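Floor notes, room at Birkport, November

Carried over from the last entry: whether the striped carpet stays or gets pulled before the benches come in. It is low pile with a fine stripe in gray, white and charcoal. The Tanui sheet gives total weight as 1,490 g per square meter, glued direct, no underlay. Store still has 18 square meters of the same roll, so a patch is possible without a color mismatch, provided the stripe is laid in the same direction.

Morning. Vacuumed the whole area twice, second pass across the stripe. Second pass brought up more grit than the first. Most of it came from the door side. Emptied the canister between passes and weighed the contents, figures on the clipboard.

Loose fiber is the larger problem. Dark thread hides in the charcoal lines and only shows where it crosses a white one, so checking from standing height is slow. A torch laid flat on the floor works better. 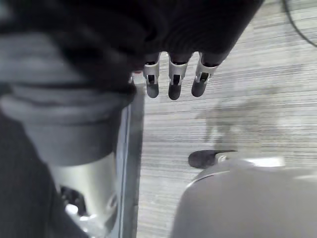
Leonor Teixeira would not pull it. She had the same carpet at Fludthorpe, where the fiber count dropped once the cut edges were sealed, and her view is that a hard floor will only move the dust under the benches. She also wants the door mat replaced before anyone judges the carpet.

Fair point on the mat. Added to the order, along with a tube of edge sealer from Zotport. Sealer to be tried on an offcut first -- the last one dried shiny.

2:30 p.m. Spot cleaning. Neutral detergent, some 1,000 ml made up, applied with a white cloth and blotted. Do not rub along the stripe, it raises the pile. Left-over marks to be logged by position, measured from the door frame. 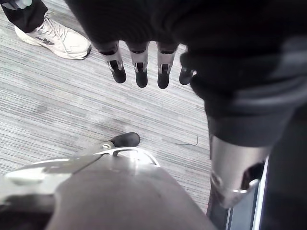
Marks that survive two rounds of blotting get left alone until the solvent test is done on the offcut. Thenmozhi Krishnan has the solvent and the data sheet.

Threads: pick up by hand or with tape. The vacuum head rides over anything fine that has curled down into the pile.

Open:
- sealer on offcut, check after four hours
- mat, size to be confirmed
- stripe direction to be marked on the back of the roll in store
- no decision on pulling the carpet until the sealed edge has been walked on for a while

Last updated: November, 5:10 p.m.
Contact: Thenmozhi Krishnan | © Birkport workshop notes | Back to top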